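ハンドグリッパー収集キット「Dikel」 試用モニター募集のお知らせ

読了時間 3分

Starnusでは、手持ち式グリッパーによる動作データ収集キット「Dikel」の試用モニターを募集します。実際に装着して卓上作業を行い、使い勝手について意見を出していただく有償の募集です。ロボットの操作経験は問いません。

Dikelは、左右一組のハンドグリッパー、位置認識用マーカー、表示端末、背負い式の収納バッグで構成されています。ロボット本体を用意しなくても、人が自分の腕で作業した動きをそのまま記録できる製品で、研究室や小規模な開発チームへの貸し出しを2月に始めました。今回は貸し出し先から要望の多かった装着方法とケーブルの取り回しを見直した改訂版が対象です。
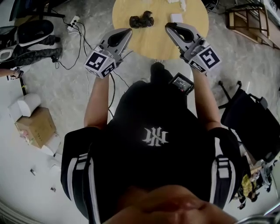

作業は立ったままで行います。左右の手にグリッパーを一つずつ持ち、テーブルの上の物をつかむ、持ち上げる、向きを変える、別の位置に置くといった動作を、担当者の指示に沿って繰り返します。扱う物は布や紙、小箱など軽いものが中心です。テーブルは丸い木製のもので、腕を前に伸ばした姿勢が続くため、肩や手首に不安のある方は応募前にご相談ください。バッグの肩ひもは体格に合わせて調整します。グリッパーからのケーブルは腕に沿わせる形になるので、袖の広い服は避けてください。

募集の概要

募集人数 10名
場所 Flisumholm 作業室(集合場所の詳細は採用者に連絡します)
期間 2月中に3回
時間 午前9時30分または午後1時30分開始。1回の拘束時間は休憩を含めて3時間です
謝礼 各回終了後にお支払いします。金額は応募後の案内に記載します。交通費は別途支給
持ち物 室内で動きやすい靴、飲み物

応募できる方

・18歳以上で、3回すべてに参加できる方
・両手で物をつかむ動作を支障なく行える方
・身長193センチ以下の方(肩ひもの調整範囲によるものです)
・日本語または英語で作業の指示を理解できる方
・作業中の映像と音声の記録に同意できる方

左利きの方も歓迎します。前回の試用では右利きの方に偏ってしまい、左手側のグリッパーについての意見が十分に集まりませんでした。眼鏡はかけたままで構いません。ペースメーカーなどの医療機器を使用している方は、今回は参加をご遠慮ください。 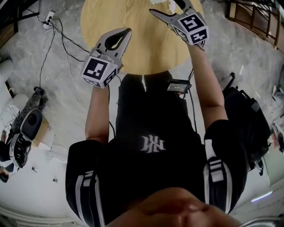 1回目は装着と基本動作の練習にあてます。つまむ力の加減や開閉の幅に慣れるまで、少し時間をとります。2回目は課題作業です。物の種類と置き場所を変えながら、決められた手順を続けて行います。3回目は装着方法を変えて同じ課題を行い、最後に聞き取りをします。聞き取りでは、疲れた部位、持ちにくかった場面、表示端末の読みやすさなどを伺います。不満な点は遠慮なく話してください。速さや正確さで謝礼の額が変わることはありません。

休憩は各回に必ず入ります。途中で続けるのが難しくなった場合は、その場で申し出ていただければ中止します。中止した回の謝礼も全額お支払いします。

これまでの試用には29名が参加しました。多かった意見は、グリッパーの重さよりも、長く持ったときに手首の角度が固定されることへの疲れでした。改訂版では握りの形を変えていますが、手の小さい方にとってどうかはまだ確認できていません。手の小さい方の応募も特にお待ちしています。

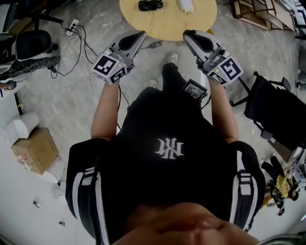

記録したデータは、製品の改良と、共同で開発を進めているAravenaでの動作解析に使用します。氏名や連絡先は作業データと分けて保管し、Aravenaには渡しません。映像に顔が含まれる場合は、解析の前に該当部分を加工します。参加後に記録の削除を希望される方は、最終回の翌月末までにご連絡ください。詳しい取り扱いは、初回に書面で説明し、署名をいただいたうえで始めます。

応募方法

氏名、年齢、身長、利き手、希望する時間帯(午前・午後)、連絡先を書いて、下記の問い合わせフォームから送ってください。件名は「Dikelモニター応募」としてください。履歴書は不要です。定員に達した時点で締め切り、以降の方には次回の募集を優先してご案内します。結果は応募された方全員にメールでお知らせします。

製品の導入を検討中で、作業の見学を希望される方は、応募とは別に受け付けています。

お問い合わせ:Starnus Dikel担当 Nevzat Kılıçarslan(問い合わせフォームより)
© Starnus
ページの先頭へ戻る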